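In defence of the ugly quilt

I have been thinking about this since January, when I took my brown and orange monstrosity to the sewing afternoon in Tistcombe and a lady I'd never met picked up a corner of it and said, "Well, it'll keep somebody warm." She meant it kindly, I think! But I drove home a bit cross, and I've been arguing with her in my head ever since, usually while ironing.

My feeling is that we've become far too careful about colour. I've been quilting for 24 years and when I started you used what was in the bag. If you ran out of the green you put in a different green, or a bit of an old shirt, and you carried on. Now I hear people fretting for weeks over whether a fabric "reads" as a solid, and ordering little swatch cards, and laying everything out on the bed and taking photos of it in black and white to check the values. I've done the black and white thing myself (it does work, I'm not going to pretend otherwise) but I did it four times for one cushion and by the end I'd gone right off the cushion.

The quilts I love best are nearly all a bit wrong somewhere. My favourite is a single-bed one in tiny squares, 1,329 of them, which is an odd number in every sense because there's a row that just gives up before it reaches the edge and has a strip of curtain lining sewn on to fill the gap. Pink curtain lining. It has no business being there and I look at it every single time.

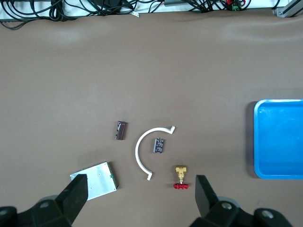

Issue 47, page 4

Brendan Brophy, who is a much neater quilter than I am, told me I've got this all muddled. His view is that planning is half the pleasure, and that a person who spends a month choosing between two blues is having a lovely month. Fair enough. He showed me the top he's piecing in Nivar cottons, all greys and a sort of mustardy colour he calls Millet, and it's beautiful, I'd have it on my own bed tomorrow. So I do see it. I just don't think it should be the only sort of quilt that gets admired.

What bothers me is the beginners. I've sat next to new people who were frightened to cut anything! They'd bought a whole bundle, they'd read that you must never mix this with that, and the bundle stayed tied up with its ribbon on while they hemmed a tea towel instead. If somebody had handed them a bag of mixed scraps and a square of cereal box to draw round, they'd have had a block done by teatime. A hideous one, quite possibly. Then they'd have made another.

I'd like to see a table at the summer show for quilts made entirely out of what was already in the house, no shopping allowed, not even for backing. I suggested it and got some polite nods. I also suggested a prize for the loudest one, and the nods stopped.

Meanwhile the monstrosity is on the back of the sofa. The binding is purple, the thread is whatever was on the machine, and I've started the next one out of the leftovers plus a truly dreadful paisley dress from the charity shop. If you've got any orange going spare, I'll have it.

Posted 2018-03-16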